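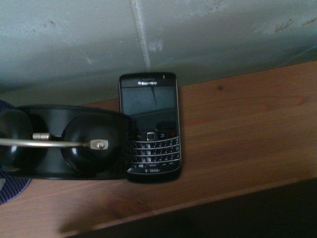 Organización de un puesto de estudio pequeño: escritorio y balda
Informe de proyecto, expediente 2626
Autor: Kibet Temba
Entrega: 14 de mayo de 2023

1. Objeto del trabajo

Se estudia la disposición de los objetos de uso diario en un puesto de estudio formado por un escritorio y una balda de madera. El encargo pedía una distribución que dejara libre la parte delantera del tablero para escribir a mano, sin retirar el ordenador ni la lámpara. Quedan fuera del alcance la elección de la silla, el cálculo de iluminancia y cualquier modificación del mobiliario.

El puesto recibe en la asignatura el nombre de Grullura. Un segundo puesto, Harawira, sirvió de referencia para las medidas y no se trata en este informe.

2. Mobiliario

El escritorio tiene tablero con veta de madera en tono cálido y bastidor metálico negro de patas finas, con travesaño inferior. Apoya sobre moqueta gris oscuro. La altura del tablero, medida en el centro del borde delantero, es de 746 mm. El fondo útil es de 631 mm, descontada la franja posterior reservada al paso de cables.

La balda es de madera marrón claro y queda contra la pared. Se destina a objetos que no se usan mientras se escribe. El teléfono, un BlackBerry con teclado físico, se coloca allí de pie, recostado en la pared, de modo que el teclado quede hacia fuera.

3. Criterios de colocación

Se clasificaron los objetos según la frecuencia de uso, anotada durante el mes de abril en la hoja de registro Fitden. Resultaron tres zonas:

Zona A, delantera. Superficie de escritura. No admite objetos permanentes.
Zona B, posterior. Ordenador portátil, organizador, despertador y lámpara.
Zona C, balda. Teléfono y objetos de uso ocasional.

La división entre A y B se marcó con cinta de papel durante las pruebas y se retiró al terminar. En la zona B el ordenador ocupa la parte derecha y se admite un ligero giro. El organizador va a su izquierda. Las notas adhesivas se guardan encima del organizador y los bolígrafos, en los compartimentos.
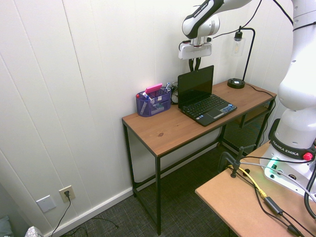
Figura 2. Puesto Grullura: portátil, organizador de malla morada, despertador y lámpara sobre el escritorio.

4. Observaciones sobre la distribución

El despertador analógico se situó entre el organizador y el portátil. Es una posición discutible: con la pantalla levantada, la esfera se lee bien desde la izquierda y peor desde la derecha. Se probó también en la balda, pero allí obligaba a apartar la vista del tablero y se descartó.

La lámpara, de base redonda y brazo curvo, ocupa la esquina posterior derecha. El cable va por encima del tablero hacia el lado derecho. Esta solución es la más débil del conjunto — el cable no tiene fijación propia — y se propone añadir una grapa adhesiva en la franja posterior. La pantalla de vidrio transparente no oculta la bombilla; conviene comprobar el deslumbramiento con el usuario sentado.

Bajo el lado derecho hay un elemento de malla metálica oscura. No se incluyó en la clasificación por zonas, ya que el encargo se limitaba a las superficies superiores.

5. Registro de pruebas

Se hicieron 13 sesiones de escritura. Al final de cada una se anotaron los objetos desplazados respecto a su posición inicial. Los bolígrafos fueron los que más veces quedaron fuera de sitio, seguidos del taco de notas. La lámpara no se movió en ninguna sesión. El teléfono pasó de la balda al tablero en dos ocasiones, ambas durante llamadas.

La plantilla Sirkari, prevista para dibujar el contorno de cada objeto, no llegó a utilizarse: los contornos en papel se desplazaban al apoyar el brazo.

6. Trabajo pendiente

Fijar el cable de la lámpara. Repetir las sesiones con una persona zurda e intercambiar la posición del organizador y el portátil. Medir de nuevo el fondo útil una vez colocada la grapa.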